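**Vandiva brings its moving-in bundle to Pemurley in November**

PEMURLEY – Anyone who has moved into a new apartment knows the first evening: a sofa, a kettle, and not one sponge. Household goods retailer Vandiva will open its second store this November, on Lumenta Street in Pemurley, with a whole aisle given over to the stuff people forget to buy until they need it at 10 p.m.

The store will carry 359 everyday items, from garbage bags and plastic wrap to lint rollers, towels and clips. None of it is glamorous. Vandiva has looked into making garbage bags glamorous and has decided to leave them alone.

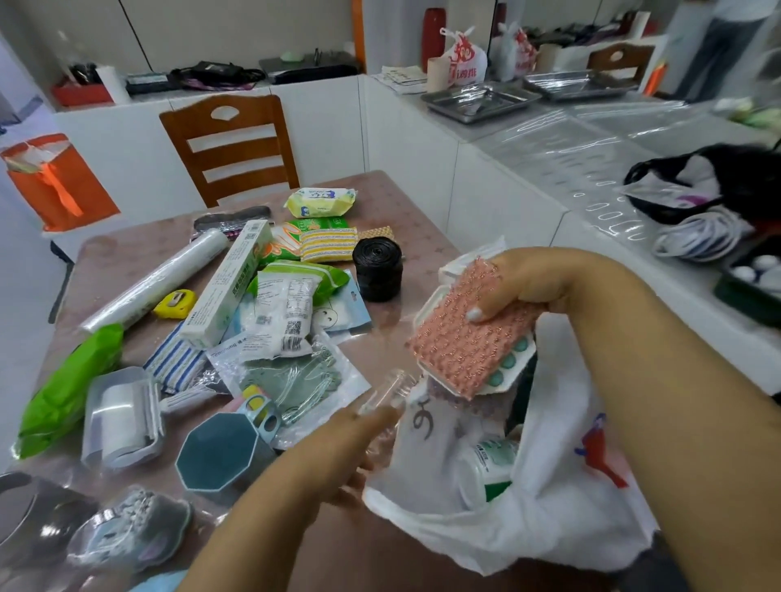
*Sponges, garbage bags, plastic wrap and other household goods spread out on a star-print tablecloth.*

Shoppers can fill a bag from the moving-in aisle and get up to 20 percent off the lot, depending on how much they manage to carry. The aisle is arranged by room, with a separate shelf for things that belong in no room in particular and end up in the kitchen drawer anyway. Scrubbers get 2 shelves of their own. The company's first store, in Rarnholm, tried to manage with one and heard about it from customers.

The Pemurley store replaces a former carpet showroom and has 63 parking spaces, a few of them wide enough for a rental van. Doors open at 9 a.m. on a Friday, and the first 97 customers will get a free roll of garbage bags, limit one per household.

Returns are accepted with a receipt at either store. Opened sponges stay with their owners.

**About Vandiva**
Vandiva sells cleaning, kitchen and laundry supplies from its stores in Rarnholm and, from November, Pemurley.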